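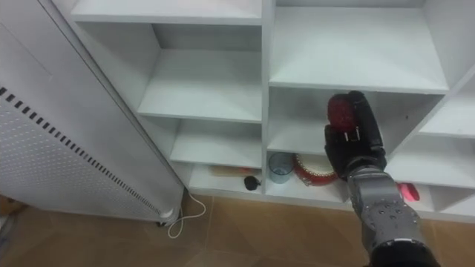

What should go on the bottom shelf of an open cubby unit?

The small everyday things you reach for without thinking, as long as they aren't too precious, and never so many that you have to move one to get at another.

I have been living with open cubbies for over 10 years now, in two different kitchens and one very drafty back room, and I still get more letters about them than about anything else on this page (stain removal is a close second, and I will get back to your gravy questions in December, I promise!). People buy a nice white unit, fill every square of it the first weekend, and then write to me quite miserable that it looks like a yard sale. So let's go through it slowly, with a cup of something nearby.

Start by emptying the whole unit, top to bottom. I know you don't want to. Put everything on a bed or a big table and wipe the boards with a soft cloth wrung out in warm water with a drop of dish soap. Do the back panels too, and run a dry corner of the cloth along the seams where the uprights meet the shelves, where the gray fluff settles. White boards show every drip, so dry them off well before anything goes back. For scuffs I use a damp melamine sponge with a very light hand, and I try it first on the underside of a shelf. My old Vondevel unit has one dull patch the size of a saucer from the year I was too enthusiastic.

Now live with it mostly bare for 7 days. Put back only what you go looking for. A drinking glass, a wooden-handled brush, a child's tambourine if there is a child in the house, whatever it turns out you miss. At my place the lowest row fills up first every single time and the big upper compartments stay empty, and I have stopped fighting it. Empty shelves give your eyes a rest — and they give you somewhere to set things down when the doorbell rings and your arms are full.

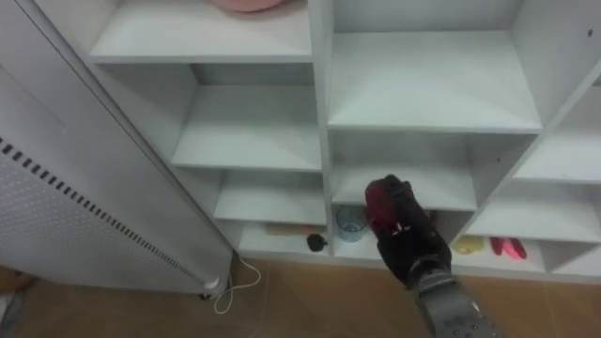
Glass needs a little more thought down low. I stand a cup close to an upright divider, well back from the front, where a passing foot or a vacuum hose is less likely to find it. If you have a toddler or a dog with a busy tail, move the glass up a level and let plastic cups and soft toys have the bottom row. Long thin things such as sticks, spoons and brush handles should lie flat toward the back. Stood on end they slide over and take a neighbor with them.

Round things roll, of course. A knob, a ball, a lid with a stem on it, all of them will wander to the front of the board if your floor is anything like mine. A scrap of non-slip liner cures it. I buy the Sellinari kind on a roll and cut it a little smaller than the shelf so that it doesn't show, and one roll has lasted me through 27 cubbies, counting my sister's.

Color is the last thing, and the most fun! Against white, a bit of red or pink or yellow goes a long way. I like to keep the bright pieces apart from each other, say a pink bowl up high and something red near the floor, with plenty of plain shelf between them. You may prefer them all in a bunch. Try it both ways and go have your lunch, and see which one pleases you when you come back in.

A word about cords, too. If an appliance stands beside the unit, keep its cord out of the walkway and don't let it get pinched under the base when you slide the shelves back into place. A couple of adhesive clips along the baseboard will do it.

Next time, shelf paper, and how to get the old stuff off without losing your temper.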